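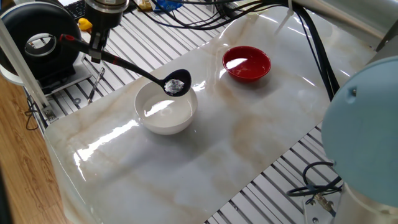
Segundo Pacheco wrote back within the hour to say that the arm was probably fine, and could we please stop re-teaching the points until we knew what the wrist was doing. Fair enough! I'd re-taught them all twice by then. I've kept everything in one thread from here on so that the rest of the club can follow it.

## Ticket: powder comes off the ladle before it reaches the bowl

**Opened:** February 12, 2020
**Team:** Grindwood Robotics Club, kitchen challenge group
**Routine:** `scoop_and_pour`, on the Castaño bench
**Status:** closed, with one thing left over (see the end)

### What we're trying to do

The task for the Inora student round is to pick up a ladle of powder, carry it over a bowl of water, hold still, then tip the lot in. Judges weigh what lands in the bowl and take marks off for anything on the board. The hold matters because they want a clear stop above the bowl before the pour starts.

### What goes wrong

The pick-up is lovely, it really is. The carry is smooth too. Then the arm arrives over the bowl, stops, and the ladle gives a little nod. On a bad run that nod is enough to shake powder over the near lip, and it lands on the marble board where everybody can see it.

It doesn't happen every time. We could get a run of good ones and start packing up, and then the next would be awful.

### Things tried before writing in

- Re-taught the hold point. No change.
- Re-taught it again, higher. Worse, if anything.
- Wiped the ladle handle and the gripper fingers. No change, but they needed it.
- Swapped the red bowl and the white bowl in the running order, in case the routine was carrying something over from the previous pour. It wasn't.
- Restarted everything. It behaved for the first run and we got very excited, and then it nodded again.

### Reply from Segundo, first round

He asked for three things: the travel speed, the grip force setting, and the load we'd typed in for the tool. The speed was 200 mm/s for the carry. Grip force was at 50 per cent. The load was blank.

I had no idea there was a box for it. It's on the second page of the tool settings, under the part where you give the tool a name, and ours had been saved as "ladle" with nothing else filled in. So the arm had been moving a long handle with a weight on the far end and believing it had empty fingers.

He said to weigh the ladle with a normal scoop in it, put that figure in, and change nothing else before the next test. He was quite firm about the last bit.

### Test 1: load filled in

Ladle plus powder came to 120 g on the kitchen scales. Typed that in, saved, ran it.

Better! The nod was smaller and the arm settled much sooner. I could watch the bowl of the ladle come in and more or less park. There was still a wobble though, and the pour still left a few grains on the board.

### Test 2: slower arrival

Left the carry alone and added an approach point a short way before the hold, with the speed down to 50 mm/s from there in. This was Segundo's second suggestion, and he'd warned us that it would make the whole run feel slow. It doesn't really. You notice it if you know it's there.

The wobble was nearly gone. I'd have been happy to stop at this point, but when we played it back slowly there was something odd. The wrist was dead still and the ladle was still moving.

### Test 3: the grip

So that meant the handle was shifting in the fingers. I'd assumed 50 per cent was plenty for something so light, but a ladle is all leverage - the weight is a long way from where it's held, and the handle can rock between the fingers even when it can't slide out.

We stuck thin rubber on the inside of both fingers and left the force as it was, and that did it. Straight in, stop, no nod. We all cheered, which frightened the group next door.

### Soak test

Ran 48 pours back to back with a fresh scoop each time and a change of water whenever it got cloudy. No powder on the board from the carry or the hold. I cannot tell you how pleasing that is to watch after a fortnight of the other thing.

### Settings as they stand

| Setting | Before | Now |
|---|---|---|
| Tool load | blank | 120 g |
| Carry speed | 200 mm/s | 200 mm/s |
| Speed into the hold | 200 mm/s | 50 mm/s |
| Grip force | 50% | 50% |
| Finger pads | none | thin rubber |

Saved as `scoop_and_pour_v2`. The old one is still on the controller, so please check which you've loaded before you start blaming the pads.

### Left over

The log viewer puts the word "Retard" next to the slow-down section of the move. Two people asked whether it was an error. It's an old timing word for delaying something, and the French-language menus use it too, so it isn't a fault code. I've asked whether the label can be changed to "Delay" in our copy and Segundo is looking into it.

The tip itself could be quicker. The last bit of powder clings to the ladle and we lose marks on weight, so I'd like to try a small shake at the bottom of the pour - on purpose this time! I'll open a new ticket for that in the morning and link it back to this one.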